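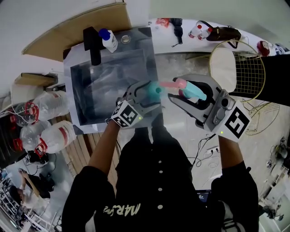

Two-handed demonstration recorded with hand-held grippers. The operator's right-hand gripper holds a pink and light blue toy over the work area.

Plurnolix Releases Pledetia 2, a Recording and Training Package for Hand-Held Gripper Demonstrations

VULLBERG, 11/27/19 - Plurnolix today released Pledetia 2, a software package that records manipulation tasks performed by a person with a pair of hand-held grippers and converts the recordings into training data for two-armed robots. The release covers the recorder, the alignment tool and the export library. It replaces the version issued to pilot sites last year.

In the Pledetia workflow, an operator holds one gripper in each hand and performs the task directly. No robot is needed at the recording station. Each gripper carries a cube printed with black-and-white marker patterns. The recorder uses the cubes to compute the position and orientation of both grippers in every video frame, and logs jaw opening on the same clock. A head-level view of the workspace is stored with each demonstration.

Earlier versions lost track of a gripper when the operator turned the wrist far enough to hide the front face of the cube. Pledetia 2 solves for pose from any single visible face and marks the affected span so that it can be reviewed or dropped. Short gaps are filled by interpolation. Longer gaps are left open, and the export library will not write them as valid motion unless the user overrides the setting.

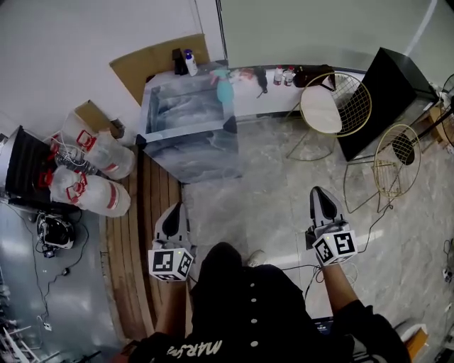
Operator at a cabinet station with a gripper in each hand. A marker cube is mounted just behind the fingers of each gripper.

The package was tested in October at the McGrath site, where operators recorded about 3000 demonstrations across 18 tasks. Tasks included picking up small objects, passing an object from one gripper to the other, and placing objects in open containers. Stations were set up in furnished rooms with household items left on the counters, and backgrounds were not masked before training.

Recordings from the McGrath test were also compared with demonstrations made by remote control of a two-armed robot. Median time per demonstration was 37 percent lower with the hand-held grippers. Remote control remains supported and is recommended for tasks in which the operator must work within the reach limits of a particular arm. Hand-held recordings can be checked against an arm model after the fact, and any motion outside its joint limits is reported by time stamp.

Both recording methods write to the same file format, so a training set may contain either type or a mix. Files made with the pilot version can be opened in Pledetia 2 after a one-time conversion. The converter keeps the original timestamps and does not change the source files.

Availability

Pledetia 2 is available now to existing pilot sites and by order to new customers. Licenses are issued per recording station. Marker cube templates and the calibration procedure are included with the package. Grippers are sold separately.

About Plurnolix

Plurnolix develops software for recording, checking and replaying manipulation tasks. The company is based in Vullberg and operates a test site at McGrath.

Media and technical inquiries: Plurnolix Press Office, Vullberg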